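Grurumine and the long wait for a second act

Sunday, January 24, 2021

Sixteen days. That's how long Ankit Pant says he had to cut his first feature, in a borrowed room over a bakery, and it shows a bit. It also doesn't matter. Grurumine lands on streaming this week after a year of being pushed back, pushed back again, then nearly sold for parts, and it's the best small thriller I've watched since the theaters closed.

Quick version for anybody who missed the trailer. A night ferry, one crew, a passenger who isn't on the list. The ship's cook (our lead, more or less) works it out first and keeps her mouth shut. For most of an hour so do we. No chases. One fight, over fast and pretty ugly.

Pant shot on the water for 12 nights and in a warehouse for the rest. He won't say which scenes are which. I guessed three and got one right.

"The boat was cheaper than the warehouse," he tells me over a bad video line, eating toast. "People never believe that. But nobody wants a ferry in May, it was just sitting there. The warehouse had a waiting list."

He's 34, talks quick, stops in the middle of a sentence to look something up. Grew up on rented tapes, mostly crime stuff, mostly with the last ten minutes taped over. He jokes that's why his endings are short.

The ending, by the way. You'll argue about it. I watched it twice and switched sides. The cook has the radio in her hand, the light comes up, and we get one line of dialog that can be read two ways depending on who you think is still on deck. Pant has an answer. Wouldn't give it to me, wouldn't give it to the cast either.

How it nearly didn't come out

The first buyer was Flavby, the boutique label that put out a run of horror titles and then went quiet. They had the film for most of last year. Wanted a new title, wanted a voiceover at the front explaining the ferry route. Pant recorded one as a test and hated it so much he deleted the file. Then the fall date slipped, then the spring date, and he asked for it back.

Getting it back took longer then making it. There was a contract, there was a lawyer, there was a second lawyer. In the end Tanasarn stepped in, a newer service with a small library and apparently some patience. They took the cut as it was. No voiceover. Same title, which he'll tell you is the name of the ship and nothing deeper.

What did the delay cost him? Sleep, he says. And a bit of the score - the original cue over the engine room scene had to go when the license ran out, so what you hear now is a cello and a filing cabinet. It's better. He agrees, grudgingly.

It played exactly once in front of a crowd, a one-off preview in a 65 seat house, before everything shut. He stood at the back. A man in row two said "oh no" out loud at the lifeboat bit and Pant has been living off it ever since.

What's next

Two things, one of them signed. The signed one is Wilico, a six part series he's writing with no plans to direct all of. Family drama, he says, then corrects himself, family crime drama, then says forget I said crime. A mother and two sons run a motel on a road that's about to be bypassed. Shooting whenever shooting is allowed.

The other is a script he's carried around since film school. It runs 966 pages in the longest draft. He held it up to the camera, it took both hands. "There's a normal movie in there. I'm on my way to it." No title, no cast, and when I asked for the genre he said "wet."

I'd watch it. I'd watch the ferry one again first though, lights off, phone in the other room, sound up as far as your neighbors can stand. The dialog is mixed low and half the plot is in what people mutter on the stairs.

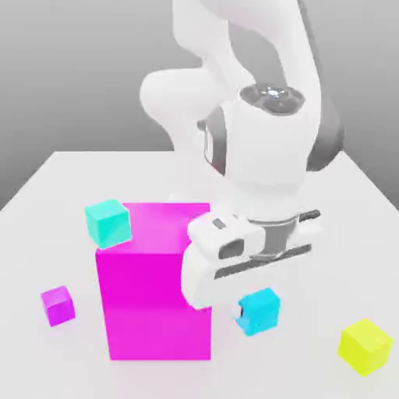 Where to watch

Grurumine is on Tanasarn now, in the standard plan, no rental fee. Subtitles in English and Spanish, more promised. There's a commentary track as well with Pant and his sound editor, recorded in one go - worth it for the story about the foghorn alone. No disc yet. He wants one, with the short film he made before this as an extra, but nothing is agreed and he asked me not to get anybodys hopes up.

Rating: four out of five. Half a point off for the subplot with the purser, which goes nowhere, and back on for the foghorn.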